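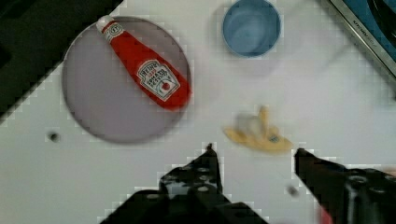 Pretend lunch is back at the Trerkham Toy Library, and we couldn't be happier about it! The tabletop sets went out on loan again in April, after a long stretch in the storeroom while we sorted through what was worth keeping, and already the little ones are arriving at the door asking for them by name (well, by "the food"). We've gone for simple place settings this time, because the old tubs had so many bits in them that the kids just tipped the lot out and walked off. A round plate, a light blue cup, a yellow banana and a bottle of Heinz laid diagonally across the plate is plenty to get a café going, and you'd be amazed how long a three-year-old can spend deciding what the ketchup goes on. Usually it's the banana.

Carla Karam has been putting the sets together in the evenings and she has strong views on the subject. Her rule is that every set needs one thing to eat, one thing to drink from, one thing to eat off and one thing to "do" -- something to squeeze, pour, stir or open. The doing is what keeps them at the table. We tested her idea at the Hestow session with two sets side by side, and the one with a sauce bottle won by miles. The children with the bottle were taking orders and handing out lunches, and one small chef told Wissam Zein that he couldn't have any more until he'd finished what he had.

Search the newsletter
Enter keywords
Go

We've put together 30 sets so far, and 11 of those live permanently at Hestow so that families over that way don't have to make the trip in. The rest are on the low shelf at Trerkham, to the left as you come in, where the marble runs used to be. The marble runs have moved up to the top shelf -- please ask and we'll get one down for you.

Now, the banana. We have to talk about the banana! It has become the favourite thing in the whole library, ahead of the big wooden garage, which has been number one for as long as I've been doing this. It's soft and rounded with the peel folded back, and toddlers seem to love anything with a part that sticks out for them to grab. Yara Akl brought her twins along to try it and they passed it back and forth for most of the morning, "feeding" each other and then feeding Yara, and then feeding a coat. It's lovely for language too. Peel, bite, share, all gone, more, yuck. If you have a child who is just starting to put two words together, I'd borrow a food set before almost anything else on our shelves.

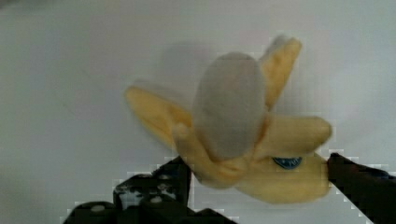 How long can we keep a set at home?
Four weeks, the same as our puzzles and games. You can renew it once by phone or at the desk, unless another family has put their name down for it.

A few ideas from families who have had the sets at home, in case you get stuck after the first few lunches:

Try a picnic. Put a tea towel on the floor and carry everything over one piece at a time. The carrying is half the fun at this age, and Zaid Dabbas tells us his daughter did eleven trips before she'd let him sit down.

Make a menu. Older ones can draw what's on offer and fold the paper over, and then you have to order from it, even if it only says banana. Prices are up to the chef. The highest bill we've heard of was $983 for one lunch, paid in buttons.

Match the plates. If you've got a few plates at home in different colours, add them in and ask for "lunch on the blue one, please". Good listening practice, and it doesn't feel like practice.

Set the table badly. Put the cup upside down or the sauce on its side where the dinner should be and wait to be corrected. They can't resist it! My own nephew still brings up the time I gave him a spoon in his cup and nothing else.

Orestis Koutsoukos is running a pretend café morning at Trerkham using all the sets at once, with proper order pads and an apron for anyone who wants one. There's room for 25 children, with a grown-up each, and it starts at 10 am and goes until we run out of steam. We're borrowing the long tables from the Zoubi Street hall next door so nobody has to share a corner. Put your name on the sheet at the desk, or ring us. Younger siblings are very welcome on the mat.

If you'd rather come somewhere quieter, the Utudetti playgroup has a couple of our sets out every week in their back room and they're always glad to see new faces.
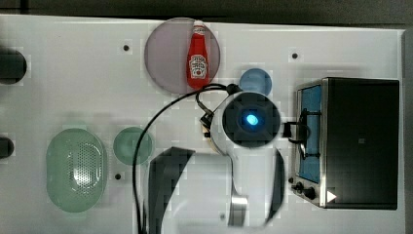

What do we do if a piece goes missing?
Tell us when you bring the set back and we'll swap in another piece from the spares box. There's no charge for a first loss, and most things turn up under the couch within a month anyway.

One small request before I sign off. Please wipe the hard pieces with warm soapy water before you return them, and leave the soft ones for us, as we'd like to wash them all the same way. The drawstring bags can come back unwashed too. And if your child invents a meal, write it on the card in the bag for the next family! So far we have banana soup, sauce tea and something called "hot plate for Nan".

Last updated: April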